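Home | Syllabus | Readings | Handouts | Office Hours
Filed under: Course Materials, Philosophy of Mind, Week 6

Handout 6: Hume on the idea of necessary connection

Welcome back, everyone. Last time we left Hume with a puzzle on his hands, and I promised that we would take it slowly, so please don't worry if the reading felt slippery the first time through. It feels slippery to me too, and I have been teaching it in the Numton evening program for 11 years. Bring your copy of the Enquiry to class, with Section VII marked, because we will be turning back and forth a good deal.

1. Where we are

Remember the rule Hume gives us early on: every simple idea is copied from some impression. If somebody uses a grand word and we suspect there is no clear thought behind it, we ask which impression the idea came from. It is a wonderfully handy rule, and he uses it on all sorts of things. In Section VII he uses it on "power," "force," "energy" and "necessary connection," which he treats as very nearly the same idea.

So the question for tonight is a simple one to state. When we say that one thing makes another happen, what did we ever feel or see that gave us the idea of the making?

2. First try: outward objects

Hume's own case is the billiard balls. One ball rolls up, touches a second, and the second moves off. Look as closely as you like, he says, and you find one event and then another. You do not find a third thing, a kind of tie, running between them. A person who had never seen balls collide could stare at the first one all afternoon and never work out what the second would do. (Try this with something you truly know nothing about. A former class had great fun with the word "Gokatik," which we agreed would be the name of a substance with unknown effects. Nobody could say whether Gokatik would burn, melt or feed the cat.)

3. Second try: the will

This is the part students tend to find the most tempting, and I do too – surely we feel power from the inside when we decide to move a hand and the hand moves! Locke thought something along these lines. Hume answers with three arguments, and I would like you to be able to give each one in your own words:

a) We don't understand how mind and body are joined, so we can't be perceiving the power that joins them.

b) We can move some parts of the body at will and not others. If we felt the power itself, we would know why the fingers obey and the liver doesn't.

c) The will does not move the hand directly. Muscles and nerves come in between, and most of us know nothing of them when we act.

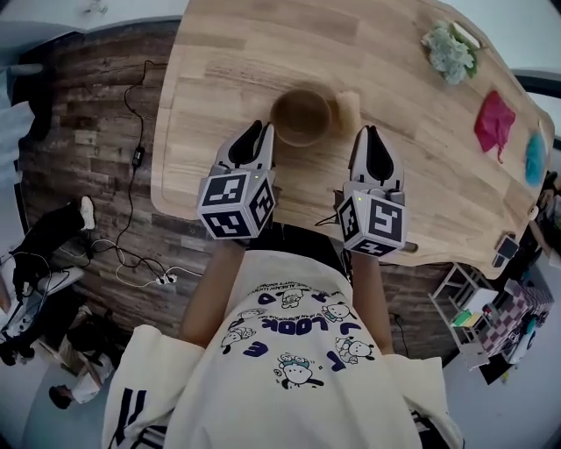 Fig. 1. Two hands in use, each holding a gripper.

Notice that (c) leans on a fact from anatomy, and it is fair to ask whether Hume is allowed to lean on it at this point in the book. There is a nice worry here. He wants to say that we learn about the muscles only by experience, and that seems right, but does it follow that what I feel when I act is no feeling of power at all? Perhaps I feel the power without knowing its route. Give this some real thought before you write, as it is the hinge of the first paper topic.

4. Hume's own answer

What changes, after many similar cases, is something in us. The mind picks up a habit, and on seeing the first event it slides along to the second. That felt slide is the impression we were looking for.

For next time: reread Section VII, Part II, and the two definitions of cause. Write one page (no more, please) on whether the two definitions could ever come apart. The Fogh room is booked until 9 p.m., so there will be plenty of time for questions afterward.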